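Notes from the refurb pile

I have bought a refurbished phone again. The last time I did this I swore I'd never do it again, and I kept that promise until the old one began shutting itself down at 15 per cent battery, usually while I was holding it up at a tram stop to show someone my ticket.

The new one is a Munshi, which I'd barely heard of, sold by a mob called Plollotow who do ex-lease handsets out of a warehouse in Brendden. It cost $269 with a charger. The listing said "Grade B, light signs of use", and I'd like to meet whoever used it, because they seem to have kept it in a pocket with a fork.

Ordering was painless. Waiting was less so. The tracking page said "preparing your parcel" for most of September, then jumped straight to "delivered", then changed its mind and went back to preparing. I wrote to support and got a cheerful reply thanking me for my interest in becoming a reseller.

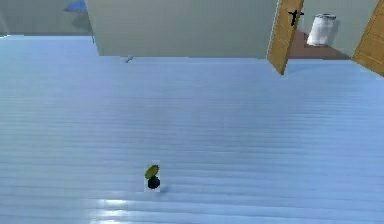

Pale blue boards, one small green thing.

Anyway, it came. Setup took an evening. Moving my messages across was the slow part – the transfer app wanted both phones on the same wifi, plugged in and awake, and the old one could only manage two of those at a time. I gave up on the photos and put them on a card. There were 2000 of them, which sounded suspiciously neat until I learned that was the limit for one batch and the rest were still sitting on the old phone.

The good bits: it's quick enough, the speaker is loud, and it has a headphone socket, so I can stop carrying that little white dongle I've lost four times. The screen is bright enough to read outdoors if you turn your back to the sun and hunch a bit. I was hunching already.

The less good bits: the fingerprint reader recognises my left thumb and regards my right as a stranger. The keyboard keeps correcting "colour" to "color" no matter which English I pick. And it came with an app called Makden that can't be removed, only "rested", and it wakes up every few days to ask if I'd like to rate my sleep.

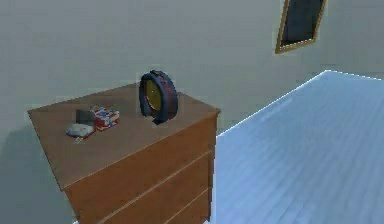

Round clock on the dresser.

Battery life is fine so far. I get through a day with a bit left over, provided I don't use maps, and I mostly know where I'm going. Plollotow will swap the battery for a fee if I post the phone back to them, but I've seen their tracking page, so I'll be buying a power bank.

Next job is finding a case. The shop near work has every size except this one.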